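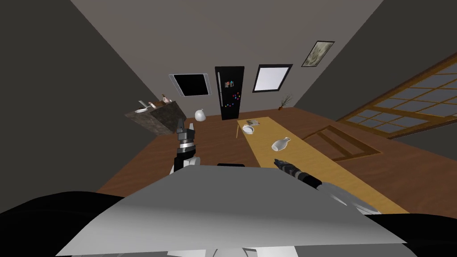
Elthorpe music hall to reopen in January with comedy song season

The Pesura, the 900-capacity hall on the north side of Elthorpe town centre, will reopen in January with a season of comic song, parody acts and novelty bands. Tickets go on general sale at 10am on the first working day of November.

The hall has been closed since March for work on its roof, seating and sound system. The reopening season runs until the end of April and takes in touring acts from Britain, Ireland and the Netherlands, as well as two evenings given over to local performers.

The opening night will be led by Hinrichs, the five-piece band known for playing well-worn rock hits as sea shanties, polkas and brass band marches. It will be the group's first show in Elthorpe. They will play two sets with an interval, and the second will be made up of requests sent in by ticket holders before the night. A form for requests will be emailed with each booking. The band asks that people choose songs released before 2010, as they need time to learn anything newer.

Support comes from Uvitz, a duo who perform on accordion and home organ. Their last album was a set of songs about public transport, and they will play most of it here along with newer material. Uvitz will also stay on in the town for an afternoon workshop the next day, open to anyone aged 14 or over who wants to try writing a funny song. No musical training is needed. Places are free but must be booked.

Seating and layout

For most dates the hall will be set out with 519 seats, made up of the stalls and the front part of the balcony. The back of the balcony will stay closed on those nights. For the opening show and the closing weekend the stalls seats will be taken out and the floor will be standing, which brings the hall up to its full capacity. Seats in the balcony will still be available for those shows, and can be chosen on the plan when booking.

There are now eight wheelchair spaces, up from three, on a raised platform at the left of the stalls. Each comes with a free companion ticket. The lift to the balcony bar has been replaced and a hearing loop covers the whole of the ground floor. Four shows in the season will have a British Sign Language interpreter, including the opening night - these are marked in the listings. Song lyrics will be given to the interpreters ahead of time.

Local nights

The two local evenings will be held in February and March. Each will feature ten acts, with up to eight minutes on stage for each one. Singers, bands, choirs and solo players can all apply, as long as the material is meant to be funny. Parodies are welcome. Backing tracks are allowed, and a house pianist will be available for anyone who would like one.

Applications close at the end of November. Acts should send a recording of one song, which can be made on a phone, along with the names of everyone taking part. Under-18s can apply with the consent of a parent or guardian. All acts will be paid the same fee, and travel costs within the county will be covered.

Last year's single local night, held before the closure, drew 929 applications for tickets, and many people missed out. Holding two evenings should mean that more people who want to come can do so.

Tickets and times

Tickets for the opening night are £24 standing and £28 in the balcony. All other shows are between £12 and £22. The local nights are £8. There are reductions for students, people under 26 and people receiving Universal Credit. A booking fee of £1.50 is charged per order, whatever the number of tickets.

Doors open at 7pm and shows start at 7.45pm unless the listing says otherwise. Most shows will finish by 10.15pm, in time for the last trains in both directions. The bar will serve hot food until the start of the performance.

People who hold tickets for the shows called off in the spring can swap them for any date in the new season up to the same value. They have already been sent a code by email and can use it two days before general sale begins. Anyone who would prefer a refund can still ask for one until the end of December.

Tickets can be bought on the Pesura website, by phone or in person at the box office on Station Street, which is open from 10am to 4pm on weekdays.

ENDS

Notes to editors

The Pesura first opened as a dance hall in 1931 and has been used for live music since the 1960s.

Press tickets for the opening night are limited to one pair per publication. Requests should reach the Pesura press office by the middle of December.

Publicity pictures of Hinrichs and Uvitz, and a full list of dates, can be had from the press office on request.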